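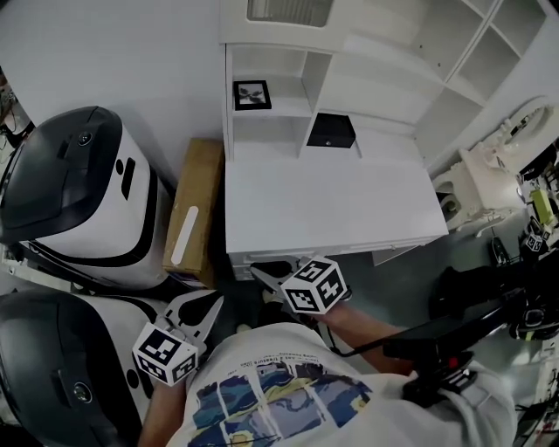

Bornwood Workspace Group
Minutes of the furniture and layout meeting
Jan 25, 2026, Room 11, Grevitz Building

Chair: Guangming Zou
Also present: facilities, stores, purchasing, desk users' representative
Apologies: electrical maintenance

1. Previous minutes
Accepted with one correction. Under item 4, "desk lamp" should read "desk clamp."

2. Matters arising
The request for a second set of wall hooks is closed. Stores confirmed the hooks are in stock under the existing part number. Fitting is by the room's own users.
The revised floor plan has not been issued. Facilities will send it once the doorway dimension has been checked – the old plan shows the door opening inward.

3. White desk, drawer section
The desk users' representative reported that the drawer pulls from underneath its front edge and that new users tend to push on the face first. Purchasing asked whether a surface handle could be added. Facilities advised against drilling the front until the thickness has been measured. Agreed to try an adhesive pull on one drawer and review.
Runner replacement was discussed. Fehr has quoted for a matched pair with a soft stop. The quoted length does not agree with the length in our furniture record, and purchasing will ask Fehr to confirm before any order is placed.
The desktop is to be wiped with a damp cloth only. Solvent wipes remain in the cabinet by the sink and are to stay there.

4. Clearance beside the desk
Standing space at the desk is tight. The representative asked for enough room to open the drawer fully while standing square to it. Two options were tabled:
Option A – move the desk along the wall toward the window.
Option B – leave the desk where it is and clear the floor beside it.
Option B preferred. Option A would put the desk over floor outlet 49, and the cover plate would then be out of reach. Facilities to mark the clear area with floor tape. Tape width to match the corridor.

5. Cardboard box
The tall box standing by the desk was raised again. Stores noted that long cartons should be laid flat on the lower rack, label outward, and that the rack has a free bay. Purchasing wishes to keep the carton until the return period ends. It will be moved to the rack and kept closed. The label is not to be removed or written over.

6. Shelving
Rovo brackets were compared with the current type. The Rovo bracket is deeper and would foul the cable tray. No change. Stores to return the sample under request 633.

7. Other business
The furniture record still lists the desk as gray. To be changed to white.
Chair asked that drawer contents be labeled on the inside lip, using the printed tape and not marker pen.

Actions
Facilities: issue floor plan; measure drawer front; tape the floor.
Purchasing: confirm runner length with Fehr; obtain one adhesive pull.
Stores: move carton to lower rack; return bracket sample; correct furniture record.
G. Zou: circulate these minutes.

Next meeting: date to be set when the floor plan has been issued.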